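Hilo sobre pinzas, que llevo semanas prometiéndolo y siempre me pilla algo. Va deprisa y sin repasar, avisados estáis.

1/ Resumen para los que no leen hilos: tres pinzas, el mismo brazo, la misma cámara de muñeca, primero en simulación y luego (noviembre, si nos dejan el brazo) en la mesa de verdad. La que yo daba por ganadora va segunda.

2/ Las tres: la Altholm de dedos paralelos, la Whiteley de tres dedos y la nuestra, que es una paralela con falanges cambiables y se llama Groria porque alguien escribió mal Gloria en el repositorio y ahí se quedó.

3/ Brazo: el de siempre, seis ejes, nada especial. Controlador: probé dos. Impedancia a secas y uno híbrido posición/fuerza que escribió Ziad Smadi y que documentó, digamos, con cariño pero poco. Sobre esto vuelvo más abajo, que tiene tela.

4/ Total de intentos de agarre en simulación: 3491. Quería un número redondo pero se cayó el servidor de noche y no pienso relanzar por estética.

5/ De esos, 2000 con escenas de mesa revuelta. Objetos de cocina, de oficina, lo que salga del generador, soltados al azar y a correr. El resto con un objeto solo, que es donde todo el mundo presume y donde casi todo funciona.

6/ Objeto suelto, rápido: las tres van bien. La Altholm clava los cilindros. La Whiteley clava lo redondo. Groria ni fu ni fa pero no falla en nada grave. Si vuestro paper solo tiene esta parte pues mira, enhorabuena.

7/ Mesa revuelta: otra historia. La Whiteley abre tanto los dedos para entrar que tropieza con el vecino antes de tocar lo que quiere. Empuja, el objeto rueda, replanifica, empuja otra vez. He visto episodios que parecían billar.

8/ La Altholm entra mejor por estrecha. Pero cierra recto y si el objeto está tumbado y algo girado lo pellizca por la punta y sale disparado. Con el controlador de impedancia menos, con el híbrido bastante más de lo que esperaba.

9/ Y la cámara. Aquí es donde perdí más horas y donde menos lo esperaba. La tenía montada en la muñeca mirando hacia los dedos, bastante inclinada, que es como la monta medio mundo.

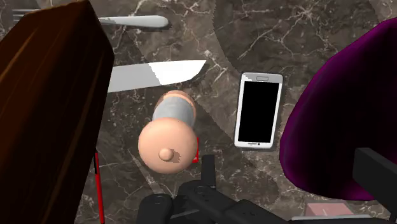 10/ La cámara de muñeca te come la escena con la propia pinza, y eso en los esquemas bonitos no sale. El cuerpo negro de la pinza ocupa parte de abajo y el otro dedo se mete por la derecha, delante de la cosa morada. El que quiero coger es el cilindro color melocotón, tumbado casi de punta hacia la cámara, y por ahí detrás el cuchillo y el tenedor salen a medias de detrás del bloque de madera. Pues la red de segmentación, con eso, me juntaba cuchillo y cilindro en una sola máscara día sí día tambien.

11/ Primer arreglo, el vago: enmascarar la pinza con el modelo CAD proyectado. Funciona si la calibración mano-ojo está fina. La mía no lo estaba. En simulación, eh. Tenía un desfase metido a mano para "imitar la realidad" y se me había olvidado. Dos tardes.

12/ Segundo arreglo: vista extra antes de bajar. El brazo se para más arriba, hace una toma, baja, hace otra y se funden las nubes. Más lento pero la máscara mejora muchísimo en lo que está medio tapado.

13/ Tercer arreglo, idea de Itziar Sepúlveda: girar la muñeca 14 grados en la aproximación para que el dedo no se ponga justo encima del objetivo. Catorce grados. Le dije que no iba a cambiar nada. Cambió bastante y me toca invitarla a comer.

14/ Me preguntáis siempre por el mármol. Mesa con vetas = pesadilla para la profundidad estéreo? No tanto, con vetas tiene algo a lo que agarrarse, lo malo son las superficies lisas y brillantes. Los bordes de los objetos con brillo sí me daban agujeros. Y los móviles con la pantalla negra ni os cuento, la profundidad simulada con ruido los deja como un cráter.

15/ Lo plano: suspenso general. Móvil, tenedor, cuchillo. Ninguna de las tres pinzas levanta bien un tenedor de la mesa desde arriba. La Altholm con las uñas finas puede, pero araña el tablero (virtual) con fuerzas que en el laboratorio me costarían una bronca.

16/ Groria aquí gana porque le cambié las falanges por unas con chaflán. Es trampa? Un poco. Pero la pinza va de eso, de cambiar falanges, así que la apunto.

17/ Controladores. El de impedancia es blando, perdona errores de pose, y cuando toca al vecino cede y no pasa nada. El híbrido es preciso si sabes dónde está la superficie. Si la profundidad te miente un poco, aprieta donde no hay nada y luego se asusta. Literalmente oscila. Tengo un vídeo que no voy a subir por respeto a Ziad.

18/ Ziad contesta que lo tenía a 400 Hz y que el híbrido no está pensado para eso. Vale. Lo subí. Oscila menos, sigue oscilando. Estamos hablándolo – en un documento compartido, con comentarios cada vez más cortos.

19/ Clasificación en mesa revuelta, a día de hoy y con impedancia:
Groria con chaflán
Altholm
Whiteley
Con el híbrido la Altholm y la Whiteley se intercambian y todavia no sé por qué. Si alguien lo sabe que me escriba, en serio.

20/ Ojo que la Whiteley pierde por el revoltijo, no por mala. En cosas grandes y curvas (cuencos, tazas gordas) no hay color, es la única que las coge por fuera sin que resbalen. Si vuestro caso es vaciar una caja de piezas gordas compradla tranquilamente.

21/ Lo que NO he mirado: telas, bolsas, nada deformable. Líquidos tampoco. Tampoco ventosas, y sí, ya sé que con ventosa el móvil se coge a la primera, me lo ha dicho Chalerm Rojanasak cuatro veces y me lo dirá otra cuando lea esto. Hola Chalerm.

22/ Sobre la fricción, que Dalal Haddad me lo va a preguntar: coeficientes aleatorizados por objeto y por episodio, mismas semillas para las tres pinzas. Las masas también. Los contactos entre dedo y objeto con el solver rígido, y eso favorece a la Altholm, lo sé, sus almohadillas reales son de goma y en el simulador son como piedra con mucha fricción.

23/ De hecho probé contacto blando una tarde. La Whiteley mejoraba, la simulación iba a paso de tortuga y dos objetos se fundieron en uno. Lo dejé.

24/ Cámaras: comparé la de muñeca con una fija cenital. La cenital ve la mesa entera hasta que el brazo se pone encima, y entonces ve brazo. Muñeca + toma alta me sigue pareciendo mejor que cenital sola. Las dos juntas mejor todavía pero el extra no compensa el lío de sincronizar, para mí. Solange Pruvost opina lo contrario y ella tiene más mesas montadas que yo, así que haced caso a quien queráis.

25/ Detalle tonto que me habría ahorrado una mañana: si el dedo sale en la imagen, usadlo. Sabes dónde está por cinemática, así que te sirve para comprobar la calibración en cada toma, gratis. Ahora tengo una alarma que salta si el borde del dedo proyectado y el visto no coinciden.

26/ Configs: las subo cuando limpie rutas absolutas con mi nombre de usuario. Las semillas van incluidas. El generador de escenas es el de Nastport con cuatro parches míos, los parches también van.

27/ Siguiente: pasar las mismas escenas a la mesa real, con menos objetos y más paciencia. Apuesto a que el orden cambia. Itziar apuesta a que no, y visto lo visto con los grados de muñeca ya no me fío de mí.

28/ Preguntas por aquí, los privados los tengo hechos un desastre. Me voy a mirar por qué oscila.

Hilos recientes
Calibración mano-ojo sin llorar (mucho)
Falanges impresas: qué relleno aguanta y cuál no
Impedancia para impacientes
Por qué mi brazo saluda al arrancar
Nastport: instalar el generador de escenas sin romper nada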